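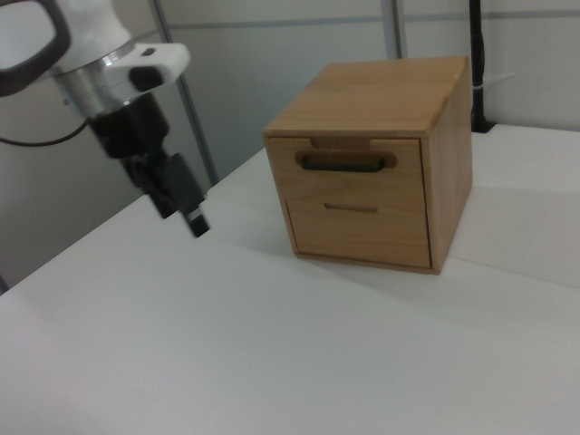 Posted by Ita Keogh, March
Ticket 491 – Brindia, quest stuck

Hiya, me again! I'm at level 40 and the Pallcombe quest won't move on. I've handed the ledger to Hashmi at the ferry house, he says his thank you bit, and then the journal still tells me to "find the ledger". Tried reloading, tried sleeping till morning, no luck. 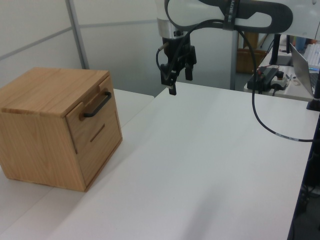
I also went back to an older save (48, before the ferry) and did it all again – same thing. Trimeck won't open the gate for me either, he just repeats his greeting. No mods on, patch is up to date. Save file attached, ta!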